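Felness Dance Hall History Project
Progress report, October

We've had a terrific few months! The oral history side has grown faster than I dared hope, with 87 recordings finished and 335 photographs scanned and named. Families keep turning up with shoeboxes, and one box held a full run of band programs from the old Naylor Ballroom, with set lists penciled on the backs.

Those programs settled a question we'd been arguing over since spring. The Naylor and the Plavis Pavilion were two separate halls, a block apart on the lake road, and the same house band played both — early evening at the Plavis, then a walk down the hill for the late dance. Kanako Hirose matched the players' names against the city directories and found nearly all of them.

Man-sik Seok has the street map working, and it's a joy to click through. Old and new house numbers now show side by side.

Spending stands at $1,144 for the period, mostly archival sleeves and tape transfers. We'd like to move $130 from printing to postage, as so many former dancers live out of state and want their pictures mailed back.

Next up are the Ivus Street clubs and the trumpet players' reunion tapes. 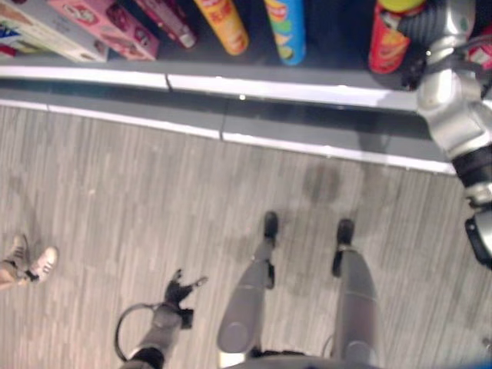
Standing at the snack shelf.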